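Why do mugs hang on a tree?

You know the sort of tree that grows leaves, and maybe the sort that grows plums, but have you met the sort that grows mugs? It lives in the kitchen, it never needs watering, and its branches are short little pegs!

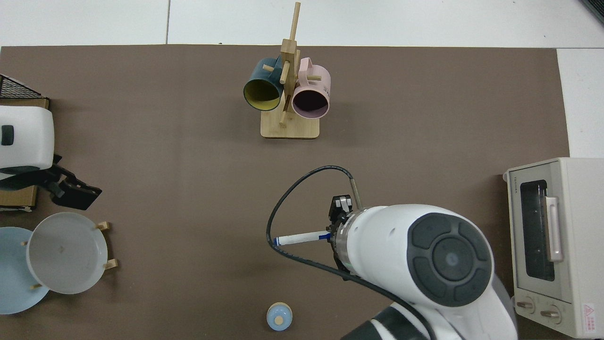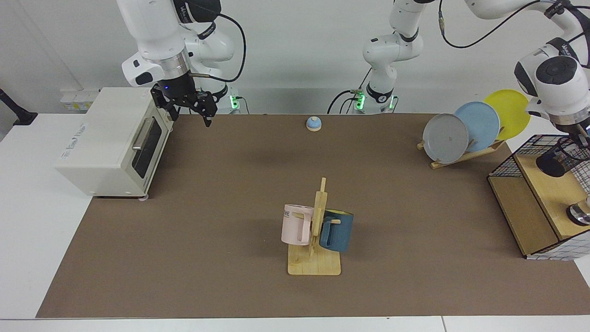 A mug's handle is really a loop, you see, and a loop loves a peg. Slip it over and the mug stays put, even if its favourite colour is pink and its neighbour's is teal. Hanging up also leaves more bench free for buttering toast (a very important job). The flat base keeps the tree from toppling, so put your mugs on different sides to share the weight. Now go and see where the mugs live at your place.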